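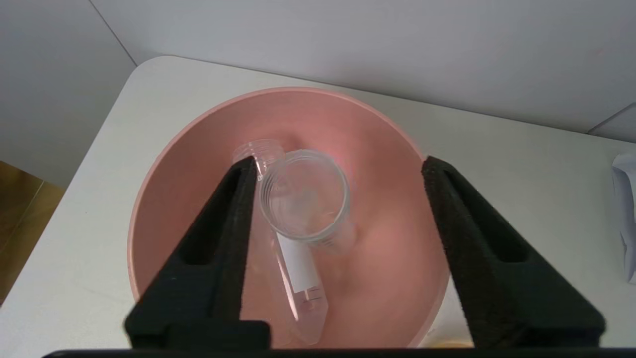 Budget time again. The equipment request for the second arm has to be in before the end of October, and I spent most of a weekend redoing the spreadsheet. Notes follow, mainly so I can find them next year.

The first arm went in on a single line item, and that was a mistake. The quote covered the arm, the controller and a two-finger gripper. It did not cover finger pads, the wrist camera bracket, the cable sleeve, a spare power supply or freight. By the time all of that had been bought out of consumables, the consumables line was useless for planning anything else. This year every one of those has its own row.

Gripper fingers first. The dark textured pads have been the best money spent so far. Bare fingers were fine on rigid opaque parts and poor on conical tubes, where the contact patch is a thin line and the taper pushes the part out along its axis. The compliant surface fixes most of that. It also wears, and worn pads fail gradually, so grasp results drift for a while before anyone thinks to look at the fingers. I am costing 6 sets for the year, across both arms. Stidon sells them in pairs; Tarholm sells a moulded version at a lower unit price but wants a minimum order I can't justify.

Camera next. The wrist camera does well on anything with colour in it. Clear labware is another matter. A colourless tube in a pink bowl mostly looks like more pink bowl, and what you have to work with is the printed label, the highlights along the thread and the bright rings around the rim of a cup. Put a clear cup on top of the tube and the two outlines run into each other. I looked at a depth camera for this and took it off the list. Transparent plastic is a bad case for most of the depth sensors in our price range, and I would be paying for a channel full of holes. The money has gone to lighting instead: 2 diffuse panels with dimmable drivers, plus stands. Multska quoted 311 dollars for the lot before tax. Their lead time is the shortest of anyone I asked.

Containers are cheap and I had never budgeted for them at all. A wide, shallow bowl is a reasonable test fixture. The sloped wall lets parts settle toward the middle, and the low rim leaves room for the fingers to come in at a shallow angle. A deep bin would force a near-vertical approach and eat up wrist clearance. I want a few bowls in other colours, white and dark grey at minimum, so that we stop tuning to pink. Labware itself goes on the same row. Tubes without caps are what the pick trials use, and the small cups get scratched and need replacing more often than you would guess from the price.

The table is the item I went back and forth on. White tops are easy to wipe and easy to light, but they bounce a fair bit into the camera. A matte mat would deal with it for very little. A proper bench with a bolted baseplate would deal with it along with the vibration, for a lot more. I have put the mat in this year and the bench in next year's column. The Papadopoulos catalogue has a baseplate with the right hole pattern, so at least that part won't need machining.

Service contract: declined. The annual fee is close to the cost of a replacement joint module, and the warranty has 4 months left on it anyway. I have set up a contingency row at the price of one module and marked it as not transferable — we'll see if that survives review.

Still open:

Freight on the arm. The supplier's figure is ex-works and I don't trust my own estimate.

Whether the second controller can share the existing safety relay. If it can't, there is an electrician to pay as well.

Storage for spares. Currently a drawer.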